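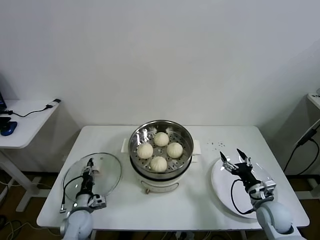 Davoud Talebi has read a lot of robot papers, and he does not believe most of the numbers in them. He says so within a minute of sitting down. "You see eighty percent, ninety percent, and then you ask what counted as a success, and the answer is four pages into an appendix, or it isn't anywhere."

I had come to ask him about a success rate of his own. Talebi runs the manipulation work at Furnavstead, a small lab that studies how two-armed robots learn household jobs from people who steer them by hand. His group's latest report, dated 21 August 2020, says that a learning method they call Flura can pick up a new kitchen task from 129 demonstrations, where their older method needed 400. The task is moving steamed buns from a steamer basket to a plate. I told him it sounded like the sort of claim he had just complained about.

"It is," he said. "That's why the report is so long."

The idea behind Flura is simple enough to explain over coffee. Most systems of this kind copy everything a human operator does, including the dithering. An operator reaches for a bun, doesn't like the angle, backs off and tries again. A program trained on that will learn to back off too, sometimes when there is no reason to. Flura tries to sort the parts of a demonstration that move the job along from the parts that don't, and it gives the second kind less weight. There are no labels. It works out the sorting from how the motion in one demonstration lines up with the motion in all the others.

I asked how it knows that hesitation is a waste and not a sign of care. With a soft bun, slowing down might be the whole skill.

Talebi nodded for quite a while before he answered. "It doesn't know. It knows that slow parts which show up in the same place every time are probably useful. The slow stretch right above the bun, everybody does that, so it stays in. If one person hovers over the plate for no reason, that gets marked down. But if you had one very good operator and a lot of bad ones, I think we would throw away the good one's habits. We haven't tested that."

This seemed to me a large thing not to have tested. Mahnaz Shokri, who collected most of the demonstrations and joined us partway through, thought so too. "I said it in February," she said. "I have it in an email."

Shokri's part of the project is the part that interests me most, partly because it is the part that papers tend to skip. She spent weeks steering the arms through the same few motions. The lid comes off by its knob and goes down on the table. Then the gripper drops over a bun, closes, lifts, and carries it across to the plate. She says the lid is easy and the plate is easy and the basket is where you lose your patience.

"The fingers go straight down on either side," she said. "If there's another bun close by, you have maybe a finger's width to work with. And the top is all folds, so if you grab high you get the folds and nothing else. You learn to go lower than you want to."

Did the robot learn to go lower?

"Mostly. It went lower than the old version did."

I pressed on the "mostly." The headline figure in the report is for getting a bun onto the plate. It doesn't say what shape the bun is in when it arrives. Talebi pointed me to a second table, further back, where squashed buns are counted as failures, and in that table the gap between Flura and the older method gets a good deal smaller. He didn't seem embarrassed. I asked why the kinder number was in the summary and the harsher one wasn't. He said reviewers compare like with like, and other groups report placement only. I don't find that a satisfying answer, and I told him so. He said he didn't either.

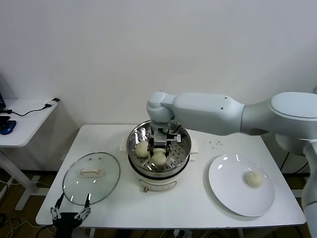

There is also the matter of the setting. All the trials were run on one white table, with the steamer in the middle and the plate to the right. Shokri moved the plate between trials, but by no more than a hand's breadth. A person who can take a bun out of a steamer in one kitchen can do it in any kitchen. I asked whether Flura could do it on the other side of the room.

"Different table, same height, it works less well," Talebi said. "Different height, please don't ask me."

I asked. He said they had tried it for an afternoon and stopped.

None of this means the result is nothing. The cut in demonstrations is real as far as I can tell, and it matters, for the plain reason that each one costs a person's time. The lab has logged 1859 attempts in total, counting both methods and the practice runs, and it keeps the recordings of all of them, bad ones included. When I asked to see failures, Shokri opened a folder and let me pick. I watched a gripper close on air beside a bun, then travel to the plate and open over it with great care, having carried nothing.

"It thinks it did well there," she said.

That one bothered me more than the squashed ones. A system that copies motion, however well it sorts the useful from the useless, has no idea whether the bun came along. Talebi says the finger positions could tell it, and that a check of this kind is being added with help from Ansari, the firm that built their control software. He expects it to take up to 2 months. I wrote that down, with a question mark.

Before I left I asked him what he would want to see if this were someone else's paper. He would want it run by people who had never met the authors, he said, with their own steamer and their own table. A group at Lesunov has asked for the code, and he has sent it.

"Ask them," he said. "Don't ask me."

I have written to Lesunov and am waiting to hear back.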